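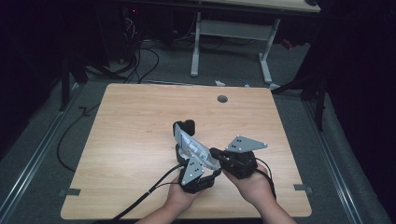 Crumpled silver-and-white object, possibly foil or plastic packaging, above the wooden tabletop.

Home Browse Docs Changelog Sign in

Poline: table rubbish and table mess
Filed under: Household objects / Waste and packaging

README

Poline is a collection of short clips of the stuff that ends up on a table after people have eaten at it. Wrappers, foil, torn corners of bags, crumbs, sticky patches, the last squashed bit of something soft. We love this material! It is ordinary and everyone has a table full of it by four in the afternoon, yet most object collections go straight for mugs and bananas and leave the wrapper out.

Version 2 has 379 clips and 2,000 labels, spread over 24 kinds of item. The first version had 11 kinds and was mostly crisp packets, so if you used that one, please do have another look.

What's in it

The biggest group is packaging. Crumpled foil and shiny plastic turned out to be so hard to tell apart by eye that we gave them a shared label, "shiny wrap", with a second field called material that may be foil, plastic or unknown. Unknown is a perfectly good answer and we use it a lot. If you crumple a wrapper tightly enough the printing breaks up into little marks, and we don't try to guess the product from those. There is a print field, which just says none, faint or readable.

Next come the soft leftovers. These are our favourites (and the messiest to work with). A soft thing has a shape when you put it down and quite a different one after it has been squeezed, so each label carries a state: whole, pressed, crushed or smeared. Residue gets its own label even when it is only a streak, and crumbs do too, down to the very small ones. Please don't filter the small ones out before you have looked at them – some of the nicest labels in the set are tiny.

Then there are marks on the table itself. A pale wood top shows everything, which makes it a lovely surface for this. The trouble is that wood has marks of its own. Grain lines, a cable hole and a rounded corner are all part of the table, and they are labelled "table" so that they don't get cleaned up by an over-keen tidying routine. A greyish smudge could be dirt or could be in the wood, and where we couldn't decide it is labelled "smudge, unsure".

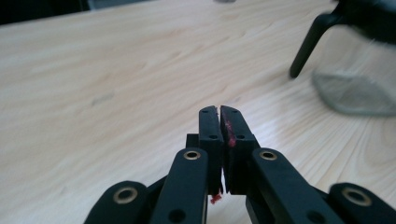 How the labels were made

One person drew the outlines and a second checked them without seeing the first person's item names. Where the two disagreed on the name, both are kept, in name_a and name_b. We thought about settling every disagreement and then decided the disagreements were too interesting to throw away. Foil against plastic accounts for most of them, followed by crumb against smear.

Colour words are kept plain: red, silver, white, black, brown and so on. Things with two main colours get both, joined with a hyphen. Please don't read an order into them.

Files

clips/ has the recordings, one folder per item kind
labels/ has one text file per clip, with the same name as the clip
kinds.txt is the list of item kinds, with a line on what belongs in each
unsure.txt lists every label where material or cause is unknown
CHANGES is worth reading if you are coming from version 1

Known gaps

Paper is thin on the ground. We have some napkins but very few bags, and no card boxes at all. Liquids are left out apart from smears. The tables are all light in colour, so a dark wrapper is far easier to spot in Poline than it would be on a dark worktop. We would really like a dark table for the next version.

A few labels in the "pressed" state should probably be "crushed". The line between the two moved while we were working, and the early folders haven't been gone over again yet. Corrections are very welcome, even single ones. Send the clip name and the label line and we'll do the rest.

Using it

Free for study, teaching and tinkering. If you make something that gets a wrapper off a table and into a bin, do write and tell us about it – we'd be delighted.

Last change: May

Related collections on Cerkis
Bosman: cutlery drawers, before and after sorting
Telside: folded and unfolded tea towels
Poline version 1 (archived)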